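The Red Tray and the Bottles: Why Do We Put Things on a Tray?

Jinitine Pages for Young Readers - Things at Home
Posted 1/7/26

Do you help at home to set the table? Then maybe you know this problem. Somebody asks for the soy sauce. You stand up and bring it. Then somebody asks for the pepper, and you stand up again. When you sit down at last, your noodles are cold!

A tray can help you. A tray is a flat plate for carrying. It has a low edge that goes all the way around, and this edge is called the rim. You put many small things on the tray, and you carry them together.

In this lesson we look at one red tray and we learn some words about it. We also learn what the word "condiment" means. 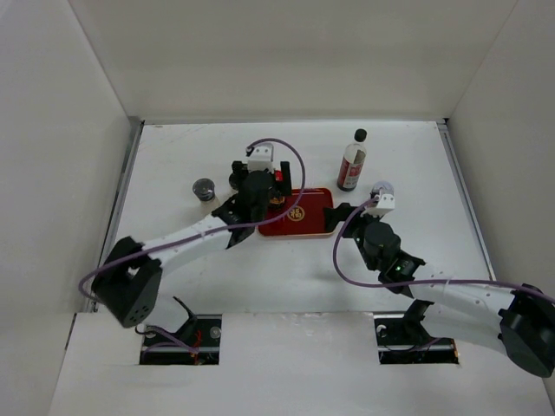 A red tray with the character 福 in gold.

What does the gold sign say?

Near the center of the tray there is a round gold emblem. An emblem is a sign or a picture that has a meaning. In this emblem is a Chinese character. It is written 福 and you say it "fu" (it sounds a little like the word "food" without the last letter). It means fortune or blessing. When people give you this word, they wish you a good life.

You can find 福 in many places, most of all at Chinese New Year. People put it on doors, on windows, on envelopes and on candy boxes. Often it is gold on red. Red is a color of joy and good luck in China, and gold makes us think of riches.

Sometimes people hang the character on the door upside down. This is a word game. In Chinese, "upside down" sounds the same as "arrived". So the upside down sign says that good fortune has arrived. On a tray it is easier, because you only need to walk to the other side of the table and it is upside down for you!

What is a condiment?

A condiment is something that you add to your food to give it more taste. You do not eat it alone. Soy sauce is a condiment, and so are ketchup, mustard and chili oil. Every family has their favorites. In my family the sesame oil is finished first, always.

Condiments come in many kinds of containers. A thin sauce is often in a bottle with a narrow neck, so it comes out slowly. A thick sauce is better in a jar with a wide opening, where your spoon can go in. Powders like pepper often have a lid with small holes. The shape of the container tells you something about the food, even before you read the label. 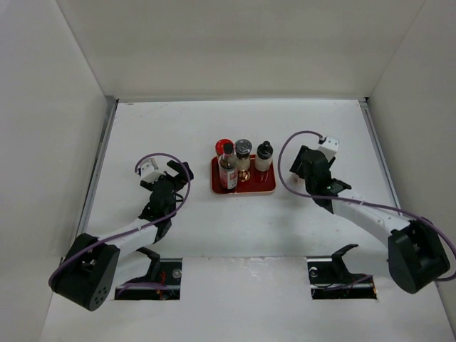 Four containers share the tray: a brown glass bottle, a clear jar with a metal lid, a white bottle with a black cap, and one more with a red cap behind.

When many containers stand close together, they hide each other. If you want to find yours fast, look at the caps. A red top is easy to see even when the rest is hidden. You can try this in your own kitchen - look only at the tops and say what is in each one.

How to load a tray

Put the tray on the table first. It is difficult to fill a tray while you hold it.

Close every cap. Turn it until it stops, but do not use all your force, or the next person can not open it.

Put the heavy things near the middle. If all the heavy things are on one side, the tray wants to tip to this side.

Stand tall bottles up straight and give them neighbors. Two or three low jars next to a tall bottle can help it to stay in its place.

Leave a little free space. Your fingers need a place at the edge, and maybe somebody brings one more jar.

Hold the tray with both hands and walk slowly. For glass bottles, ask an adult first. If you are younger than 7, carry the tray together with a big person.

Unloading is the same work in the other direction. Take one thing at a time, and keep one hand on the tray if it moves.
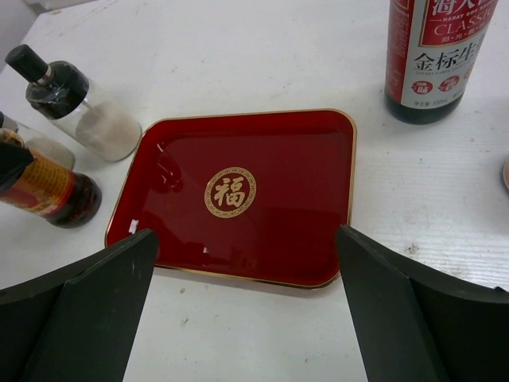
WORDS TO KNOW

Rim - the edge that goes around a tray, a cup or a plate. The rim of our tray is thin and gold.

Glossy - smooth and shiny. On a glossy tray you can see reflections.

Reflection - the picture that a shiny thing gives back, like in a mirror. The inside of the tray has light streaks and a darker blurry place. These are reflections too.

Label - the paper on a bottle that tells you what is inside. The soy sauce bottle next to the tray has a red and white one.

Fret - a pattern of straight lines that turn and turn again at the corners. The gold ring around the character has a pattern like this. You can draw one on squared paper with a ruler, and it looks very nice as a border for a birthday card.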